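The back room at Kinwood has one long table, and most things that come into the building end up on it for a while. This page covers the kitchen side of the place: the fruit, the cups and bowls, and the odds and ends along the wall. Welington Rangel put the gallery together in October and wrote the notes. The upstairs rooms have their own page.

## Before the pictures

The table was moved against the white brick wall when the Stutden shelves were taken out. There are plans to put shelves back, but for now the basins and baskets live at the rear of the table and the front half is kept for whatever is being sorted.

The tablecloth is light blue with yellow stars. It came from Soomro, the discount shop near the station, and cost less than the bus fare there and back. It creases badly – ironing helps for a day at most. It does wipe clean, and fruit juice hasn't marked it so far.

Fruit is bought once a week and shared among the 9 people who use the kitchen. It gets sorted by kind, then whatever is ready to eat goes on the plate and the rest goes to the crisper drawer. Potatoes are kept in the cupboard under the sink, in a paper bag. Longans are the favourite and are usually gone by the next morning.

## The fruit table 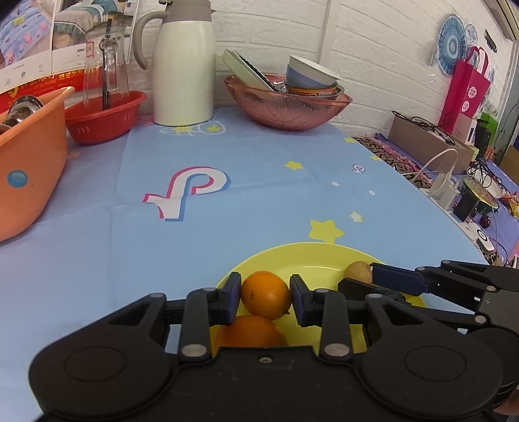
Oranges on the pale yellow plate, with a small potato for company. The orange basin at the left has a steel vessel in it with some food residue.

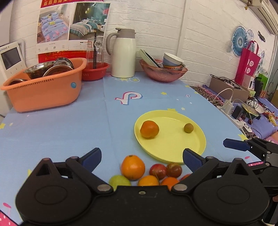
An orange and a longan on the plate, and apples, a pear and more oranges on the cloth. The pink bowl at the back holds cups and dishes, and the power strip and cables are over on the right.
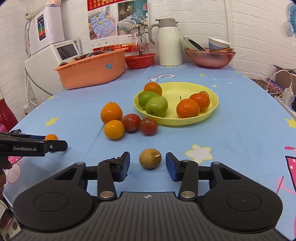
More colour on the plate in this one: two green fruits, an orange and a pair of tangerines, one with a bit of green stem. Two oranges and two red apples are in the middle of the cloth.

## Notes on the kitchen things

- **Plate.** Plastic, light, and wide enough for a few pieces of fruit. It was the last one left of a set of four from Pridesska. The others cracked.
- **Thermos jug.** White with a grey lid. Please fill it in the morning if you are the first one in, and empty it at night.
- **Glass pitcher.** Used for cold tea in summer. It stands at the back with the red basket, and it should be rinsed before it goes back there.
- **Bowls and cups.** These belong to everyone. Anything with a chip in it goes in the box by the door.
- **Bedding poster.** Left over from the shop that had the room before. It covers a rough patch in the wall, so it stays up until the wall is painted.

## Next

Welington is working on a page for the pantry, which has 3 shelves and a lot of jars to label. If you have older pictures of the room from when the Stutden shelves were still up, leave them in the tray marked 947 in the front office. Prints will be scanned and returned.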